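4.2 Shared kitchens and the length of tea breaks

The second part of the survey dealt with where staff took their breaks. We collected 302 break diaries from the Brostville and Tanui offices, each covering five working days. Respondents wrote down when they left their desk, where they went, who they sat with and when they came back. Diaries with fewer than three completed days were set aside.

Staff who kept a mug of their own in the kitchen took longer breaks than those who used the common stock, and they were more likely to sit down. Worku had found the same pattern at Parkach, although the kitchens there were smaller and most had no seating at all.

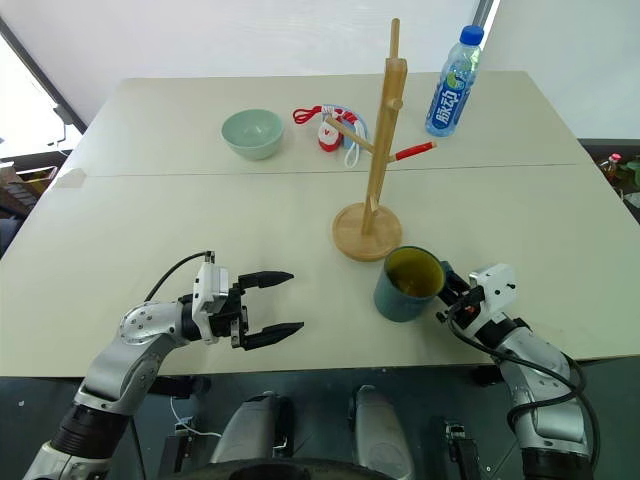 The difference held when we looked at morning and afternoon breaks separately. It was weaker among staff who had joined within the past year – many of them had not yet settled on a regular time or a regular group. Length of service therefore appears as a control in all the models reported below.

Interviews gave some idea of why this might be so. Several people said that going to the kitchen for their own mug felt like the start of the break, and that they tended to stay once they were there. Others described the kitchen mainly as a place to pass through. One respondent at Tanui carried her tea back to her desk on every day of the diary.
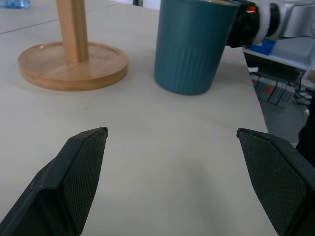 Figure 4. Table surface, Brostville.

Cleaning was the most common complaint. It came up in 106 of the diaries, usually in the space left for comments, and more often at Brostville than at Tanui. Most of the remarks concerned the sink and the fridge, but tables were mentioned too. The pale, matt top in Figure 4 has a few faint smudges and small specks, and marks as slight as these were enough for some respondents to call a table dirty. Gebremichael treats such remarks as a sign of doubt over who is responsible for a room, and we follow her in coding them under shared duties.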